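4.3 Placing the table and setting it out

Read Section 4.2 before you start. The hairpin legs must be fully tightened before the Rumden table is turned upright.

1. With a second person, lift the table by the long sides of the top. Do not drag it. The leg ends can scratch tile and will catch in grout lines.

2. Set the table down with at least 60 cm of clear floor on each side where a chair will be used.

3. Press down on each corner in turn. If the table rocks, move it a short distance and test again before adjusting a leg.

4. Check the leg screws again after 2 weeks of use, then every March.

CAUTION: Do not sit or stand on the table. Do not place more than 18 kg on any one corner.

Note – The glossy finish shows fine scratches under direct light. Wipe it with a soft damp cloth and dry it at once. Do not use scouring powder or solvent.

5. Put small items such as a pen holder toward the middle of the top, clear of the edges. Keep mugs and small appliances on a separate side table where one is available.
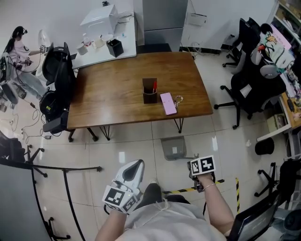 6. Route cables clear of the legs and of the path of any chair. A chair base rolled over a cable can damage both.

7. Push chairs in slowly. The legs are thin and the finish chips if struck by a hard base.

Replacement foot caps are listed under part 980 – see Section 7.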